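Small bags, glue sticks and the great sort-out

Posted August 10, 2019

Quick one this time as the van is booked and I still have labels to print. The school bag drive is nearly there. Last count was 892 bags in and checked, against 1,213 promised to the schools on the Haverford side, so we are short but not badly short. If you said you'd drop something off and haven't, please do. Side door, not the front. Front sticks.

Most of what's left to do is the small black backpacks from the Rimex lot. Nice little things, fuzzy sort of fabric, one zip pocket low down on the front. They came squashed flat in big sacks so every one needs opening, shaking out, straps pulled free, zip run both ways. Takes a minute a bag if you don't chat. Longer if you do. Fine either way, but the kettle goes on at half past ten and not before.

What goes in each one, same as March:

Pencil case, filled
Ruler
Two exercise books, one lined one plain
Glue stick
Name card in the clear sleeve

Check the glue sticks before they go in. Please. Last time a whole box had lids that didn't click and we had phone calls. Give the top a twist and a tug, put it down on the table, see if it holds. If the lid comes away in your hand it goes in the reject tub by the sink. Markers the same. Tubes with green on them and tubes without are all fine to mix, it doesn't matter, somebody spent an entire morning sorting by colour and it was lovely but no.
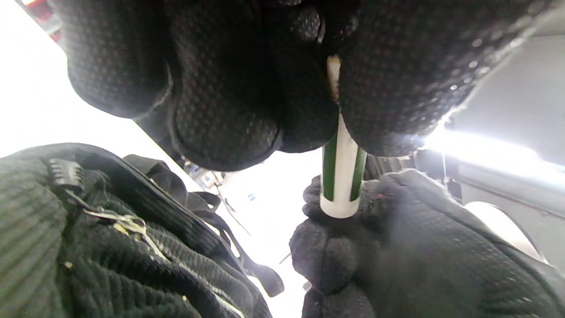 If you'd rather keep your gloves on that's up to you, the hall heating is what it is even in August and the stone floor in the store is worse. Thin ones are best for the zips. The knitted sort with dots on grip well on anything smooth and round, less good for name cards. A few spare pairs in the drawer under the till, please put them back as pairs.

On straps. We've had a lot of bags going into the crates with the straps all anyhow and then they hook on each other and you lift one out and get four. So, new way of doing it. Bag flat on its back, zip pocket facing you. Pull both shoulder straps out to full length, check the stitching where they meet the bag, then fold them in behind and turn the carry loop down last. Takes no time once you've done a few. Crate them pocket side up so whoever is filling can get straight at the zip.
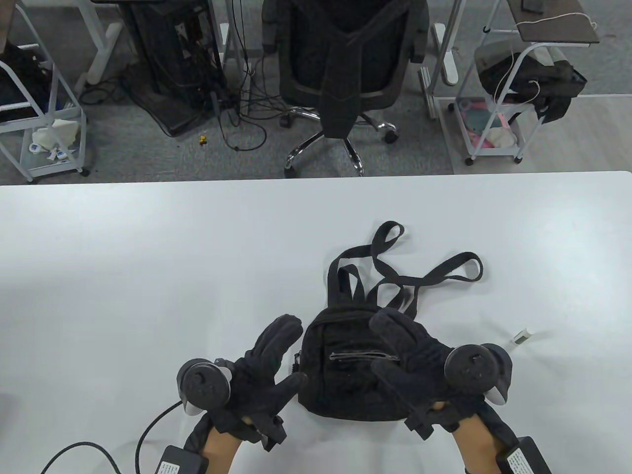
Any bag with a bad seam or a zip that snags, don't bin it. Gorkix have said they will take up to 100 back for mending and swap them like for like, which is very good of them. Put a bit of masking tape on the bad bit so they dont have to hunt for it. Tape is on the hook with the scissors. The scissors are on a string for a reason.

Tables. White tops need wiping down at the end of every session, the glue gets on them and then gets on the next lot of exercise books. Warm water and the blue cloths, nothing with bleach. Bags and boxes off the floor by the radiators please, and keep the way through to the back stairs clear, we were told off about this and fairly.

Also wanted: exercise books (plain ones, we have lined coming out of our ears), safety pins, strong cardboard boxes about the size of a microwave, and 2 folding trolleys if anyone can lend them for the delivery morning. They'll come back. The last ones came back eventually.

Ulska run is the first to go, then Haverford in two trips. Ulska bags have a yellow dot on the name card, so if you see a yellow dot in the wrong crate move it, don't leave it for someone else to find. Drivers, the sheet is on the board with the drop-off times, one or two have changed since the email so beleive the board.
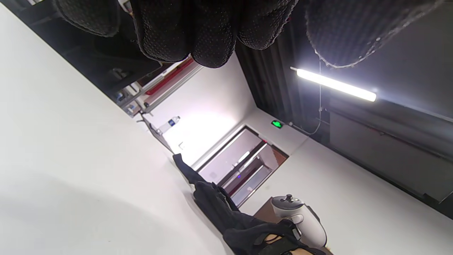
LENDING SHELF

Open as usual while the packing is on, though you may have to squeeze past the crates. Jigsaws are back in after the big check, missing pieces marked on the lid. The bread maker is out until next month, the sewing machine is free. We're still after the handbook for the carpet cleaner if it went home with you by mistake. Returns in the basket by the door with your name on a slip, and please empty the carpet cleaner before you bring it back, not after.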